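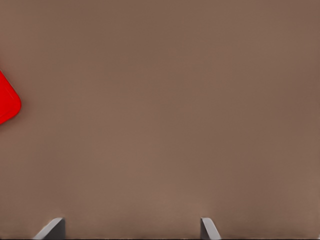
Why not just let the arm work it out by itself, Hae-won Moon asked me when I started writing this entry, and it's the question most people come in with. You can let a robot flail about until something good happens, and for some jobs people do. But if you want a gripper to go to a cup on a tray, it's usually quicker to show it. Showing it, many times over, and saving every go is what we call demonstration gathering (you'll also see "demo collection" and, in older Kikine pages, "teaching runs"). This entry is about doing it in simulation, which is where I've spent most of my evenings!

Demonstration gathering in simulation

A demonstration is one full attempt at a task, saved from start to finish. At each step the simulator writes down what the gripper's own camera would see, where the joints are, whether the fingers are open or shut, and what the person or script driving the arm told it to do next. A run of these is called an episode. Put enough episodes together and you have a dataset, and the learning part is then (very simply put) fitting a model that looks at the view and guesses the next move.

Where the moves come from

There are two common ways. In the first, a person drives, with a game pad, a 3D mouse or a second little arm that the simulated one copies. I like the 3D mouse, though my wrist doesn't. In the second, a script drives. It can cheat, because the simulator knows where everything is, so it can head straight for the cup without looking. The Dralleck scripts work like this and will happily run all night. Scripted episodes are tidy and cheap but they all look alike, and a model trained only on them tends to get lost the moment it drifts off the usual path. People wobble, overshoot and come back again – and the coming back is worth having.

Starting positions

Every episode should begin a bit differently. The tray gets turned and shifted, the arm starts from a new spot, and sometimes the thing you want is barely in view at all. My first set, Zundex, had 165 episodes and I'd left the tray at the same angle in every one of them. The model learned to reach for one place on the table and did it beautifully, whether there was anything there or not. I redid the lot in December with the angle picked at random, 517 episodes this time, and kept the old set in a folder called "oops".
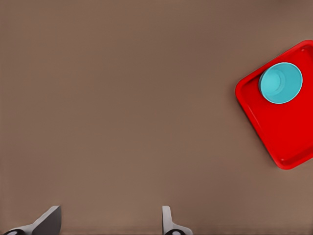

Surely a wrist view on its own isn't enough, wrote a reader called Baek under the first version of this page, and there's something in that. A camera near the fingers gives you a lovely close look once you're lined up, but before that it may show you mostly table. Many sets add a second, fixed view from the side or overhead. Others keep the wrist view and feed in the last few steps as well, so the model has some idea of where it's just been. I've had decent luck with five past steps and none at all with 16, which made my training painfully slow and the arm oddly stubborn.

Colours and lighting

Plain scenes with a brown table and a bright red tray are easy on the model and easy on you when you're hunting for bugs. Start there. If the model is ever going to meet a real camera you'll want to vary the colours, the light and the surface too, usually called domain randomisation. Add it after the plain version works, or you'll never know which bit broke.

Sorting the episodes

Failed attempts need a label of their own. Most people leave them out of training, some keep the ones where the driver recovers. Watch a good handful by eye before you trust the automatic success check: mine used to pass any episode where the cup had moved, including the ones where it had been knocked over.

See also: imitation learning, teleoperation, domain randomisation

Last edited 4/14/26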